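# Andmont Repair Room: progress to the end of October

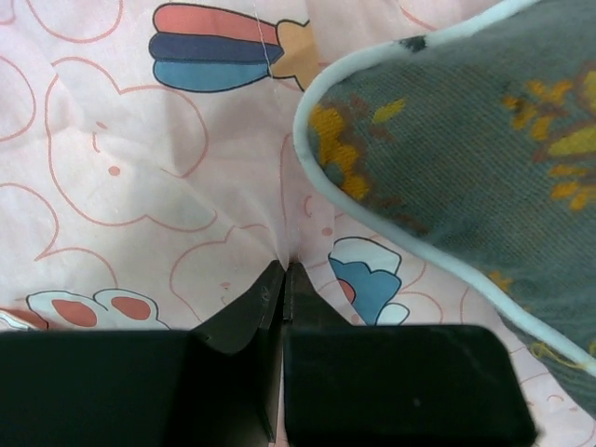 Mercy Kioko

The grant pays for the Repair Room at Andmont, two evenings' opening a week and the stock of thread, needles and lining cloth. I took over the reporting from Dušan Murín in the spring, so the layout is a little different from his. The spending sheet is attached separately and follows the headings in the original application.

## Sessions

We opened on every planned evening except one, when the heating failed and the building was shut. That session was moved to the following week. Fifteen people have now finished the full beginners' course, against a target of 17 for the year. The next course is full, so I expect us to pass the target before Christmas.

Most of what comes through the door is still hems, zips and torn pockets. School trousers took up nearly all of September. We have started keeping a shelf of spare zips sorted by length, which has cut the time spent hunting through boxes.

## Teaching

Dagmar Hájek leads the beginners' course and Jayson Ocampo runs the drop-in table. Jayson has rewritten the handout on darning, as people were finding the old one hard to follow at home. Dagmar would like more time on stretch fabrics next term -- the present course gives them half an evening and learners keep asking for more. We can do this within the hours already funded.

## Equipment

The four sewing machines bought from Fothergill are all in use. One went back in June with a worn foot control and was repaired under the guarantee. The older overlocker is noisy and slow, and Wojciech Krawczyk thinks it will need a new motor belt before long. I have put the belt under small repairs.

Wisska has offered us end-of-roll cotton at cost. We took one delivery and will take another if storage allows. The back cupboard is damp at floor level, so everything has gone on the upper shelves for now.

## Still to do

- Agree the room hire rate for next year. The landlord has asked for an increase and I am waiting for the figure in writing.
- Replace the two desk lamps nearest the door.
- Send out the learner survey, which is late. It should go out with the November newsletter.

We are underspent on publicity and would like to move that money to materials -- please let me know if this needs a formal request.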